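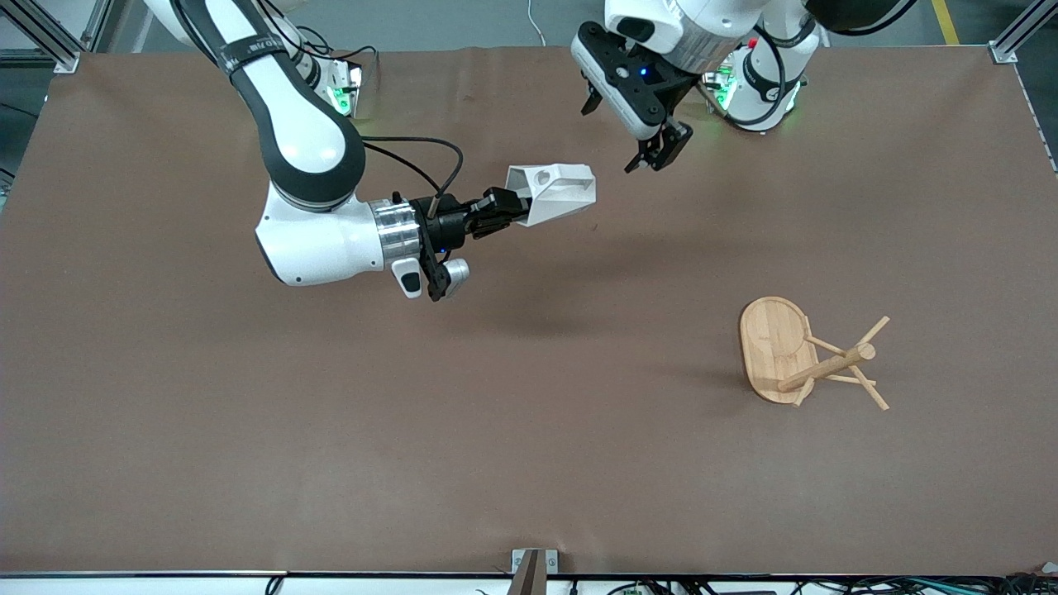 Célula de dos brazos Gunach: reseña después de una temporada en el taller

En el taller de Buenaventura hacemos menaje y pequeño mobiliario de madera clara: bandejas, soportes, expositores de mesa para tiendas. Somos 12 personas entre mecanizado, acabado y expedición. Desde abril tenemos en la zona de preparación de pedidos una célula Gunach de dos brazos, montada por Skedus, que es también quien nos lleva el mantenimiento. Escribo esta reseña porque antes de comprarla busqué opiniones de talleres parecidos al nuestro y encontré casi solo folletos y vídeos de feria. Llevo la jefatura de producción, así que hablo desde ahí. No soy programador.

Qué se compra

El conjunto son dos brazos articulados con pinza de dos dedos, sus controladores, una mesa y el programa Brositer, que se usa desde una tableta o desde un ordenador normal. La mesa la pusimos nosotros, con perfil de aluminio, porque la que ofrecían era demasiado estrecha para las bandejas largas. Skedus no puso problema, pero la garantía de la estructura quedó fuera del contrato. Conviene leer esa parte antes de firmar.

Los accesorios de sujeción se cobran aparte. En nuestro caso los imprimimos en 3D en el propio taller y solo compramos los dedos de repuesto. Si no se tiene impresora hay que contar con ese gasto, que en el presupuesto viene en una línea pequeña y luego crece.

La instalación duró 4 días. El primero se fue entero en corriente y en fijar las bases. Los cables merecen un comentario: son muchos, son gruesos y la documentación no dice por dónde llevarlos. Los brazos traen un mazo exterior que queda colgando hasta la pinza, y si se aprieta demasiado contra el brazo tira en los giros de muñeca. Tardamos en encontrar la holgura buena. Los conectores de la parte baja siguen siendo lo más feo del montaje y lo que más molesta al barrer.

Para qué la usamos

La idea era que los brazos recogieran las piezas terminadas, las orientaran y las dejaran listas para embalar, y que de paso alimentaran la fijación del soporte a la base en los expositores. Lo primero funciona. Lo segundo, a medias.

Con tableros ovalados, bandejas y piezas planas en general, el ciclo es fiable. El brazo busca el canto, cierra y levanta. Un reborde ayuda bastante; las piezas sin reborde obligan a usar una pala impresa que se mete por debajo, y ese movimiento es lento. Con los soportes de patas finas la cosa cambia. Una pieza de patas abiertas puede quedar tumbada de muchas maneras, y Brositer reconoce bien unas cuantas y mal las demás. Cuando no la reconoce, para y avisa. Eso me parece correcto, prefiero el aviso a una pata partida, aunque las primeras semanas los avisos eran constantes y la gente acabó harta del pitido. El volumen se puede bajar, está en el menú de mantenimiento y no en el de sonido.

La superficie de trabajo tiene más importancia de la que pensábamos. Empezamos con el tablero desnudo y las piezas resbalaban al primer contacto. Probamos fieltro, que soltaba pelusa sobre la madera recién aceitada, y después un recubrimiento liso. Con este último se trabaja bien mientras esté tenso. Las arrugas confunden a veces la detección de piezas bajas, de modo que cada cierto tiempo hay que estirarlo.

Velocidad y fallos

No es rápida. Una persona con práctica recoge, gira y coloca un soporte en menos tiempo que la célula, y además mira de reojo si hay un nudo o una rebaba. La ventaja está en que los brazos siguen a las dos y media de la tarde igual que a las ocho de la mañana, y en que pueden dejar preparada una tanda corta durante la comida.

El mes pasado apuntamos las paradas en una hoja junto a la mesa. Fueron 73, contando las de un segundo y las de media hora. La mayoría eran piezas mal reconocidas, unas pocas venían de una pinza que perdía la referencia al arrancar en frío y el resto eran nuestras: alguien apoyaba una caja en la mesa, o se acercaba demasiado a la zona vigilada. Skedus corrigió lo de la pinza a distancia. Para lo demás hizo falta ordenar mejor el espacio.

La fuerza de cierre viene de fábrica demasiado alta para maderas blandas. Tuvimos marcas en los cantos de la primera tanda y hubo que relijarla entera. Se ajusta por tipo de pieza y, una vez guardado el valor, se mantiene. Yo pediría que el instalador lo hiciera con muestras del cliente delante antes de dar la puesta en marcha por terminada.

Lo que ha cambiado para la gente

Esta es la parte que menos aparece en los catálogos y la que más horas me ha llevado.

En preparación trabajaban tres personas. Siguen las tres, y eso se dijo por escrito antes de que llegara la máquina. Lo recomiendo. Durante las semanas previas hubo bastante nerviosismo, y las explicaciones de pasillo no servían de mucho. Cuando se entregó la hoja firmada, las conversaciones pasaron a ser sobre turnos y sobre quién iba a aprender el programa.

Una de las tres lleva ahora la célula por la mañana. Carga las recetas, revisa los dedos, limpia y atiende los avisos. Otra ha pasado a control de acabado, un puesto que antes no existía como tal y que se hacía deprisa al embalar. Las devoluciones por defectos visibles han bajado, y creo que se debe más a ese puesto que a los brazos. La tercera reparte su jornada entre expedición y la mesa.

El cambio físico es claro. El trabajo de antes consistía en doblarse sobre un carro, coger la pieza, girarla y repetir. Había molestias de muñeca y de hombro, y dos bajas largas en los últimos años. Ahora ese gesto se hace bastante menos. Lo que ha aumentado es estar de pie mirando, que también cansa, y de otra manera. Pusimos un taburete alto y una alfombra, y rotamos el puesto a media mañana. Nadie debería pasar el turno entero vigilando dos brazos.

Hay también una pérdida que se comentó en la reunión y que no quiero dejar fuera. En preparación se hablaba. Las tres trabajaban alrededor del mismo carro, y allí se arreglaban muchas cosas pequeñas, desde un cambio de turno hasta el aviso de que una remesa venía húmeda. Con la célula en medio las distancias son mayores. Hemos puesto un cuarto de hora a primera hora para pasar información, y cubre la parte práctica. Lo otro no se recupera con una reunión.

En cuanto al sueldo, la persona que lleva la célula cobra un complemento desde el primer día. Al principio la dirección quería esperar a ver resultados. La discusión duró poco, porque la formación ya se estaba haciendo y el trabajo era otro.

Formación

Skedus incluye 12 horas de curso. Para manejar la célula en el día a día bastan. Para crear una receta nueva desde cero, no. Nuestra operaria necesitó unas cuantas tardes más, pagadas como horas de trabajo, hasta preparar sola una bandeja que no estaba en la lista. El método de Brositer consiste en guiar el brazo con la mano, guardar posiciones y ajustar después en pantalla. La primera mitad se aprende enseguida. El ajuste en pantalla tiene menús mal traducidos y nombres parecidos para cosas distintas: «punto seguro» y «punto de seguridad» no son lo mismo, y confundirlos manda el brazo a un sitio que no se espera.

El manual en español cubre la versión anterior del programa. Nos han prometido el nuevo. De momento usamos una libreta propia con las recetas, los valores de fuerza y los códigos de aviso, y es lo que de verdad se consulta.

Seguridad

Los brazos se detienen al contacto y lo hacen bien, lo probamos varias veces con una esponja y luego con el antebrazo. Los pilotos de la base se ven desde lejos y todo el mundo ha aprendido a mirarlos antes de acercarse. Aun así, la evaluación de riesgos hay que hacerla con la herramienta y la pieza montadas. Un brazo que para al tocar puede llevar una pala con una esquina, y esa esquina a la altura de la cara es otro asunto. A nosotros nos obligó a redondear dos accesorios y a marcar una línea en el suelo.

El ruido es bajo. Se oye más la aspiración de la lijadora de al lado.

Coste y mantenimiento

No doy precios porque dependen mucho de la configuración, y el nuestro llevaba un descuento por ser de los primeros. Sí digo que el presupuesto inicial se quedó corto: faltaban los dedos de repuesto, la adaptación eléctrica y las horas de nuestra gente. El contrato de mantenimiento se paga por año y la asistencia remota responde en la misma mañana casi siempre. Las visitas tardan más – la última se retrasó una semana y trabajamos con un solo brazo.

Trabajar con un brazo es posible, por cierto. Hay que duplicar la receta y quitar los pasos compartidos, cosa que conviene tener hecha de antemano.

A favor

Reconoce y maneja bien piezas planas y repetidas.
Parada por contacto fiable.
Menos gesto repetitivo de hombro y muñeca en el puesto.
Admite accesorios impresos sin pelearse con el fabricante.

En contra

Piezas de patas finas o muy abiertas: demasiados avisos.
Menús de Brositer confusos y manual desfasado.
Cableado sin pensar para un taller donde se barre serrín.
Fuerza de cierre de fábrica excesiva para madera blanda.

A quién se la recomendaría

A un taller con series medianas, pocas referencias y alguien de la plantilla con ganas de aprender el programa y tiempo reconocido para hacerlo. Con muchas referencias y tandas de diez piezas pasaría más rato preparando recetas que produciendo. Tampoco la compraría quien cuente con quitar un puesto para pagarla: en nuestro caso las cuentas salen por las devoluciones y por las bajas, y todavía falta ver el año completo.

Nosotros la mantenemos. El segundo equipo que teníamos previsto para la línea de expositores queda aplazado hasta que Brositer resuelva lo de los soportes tumbados. Si la actualización de otoño lo arregla, lo añadiré aquí.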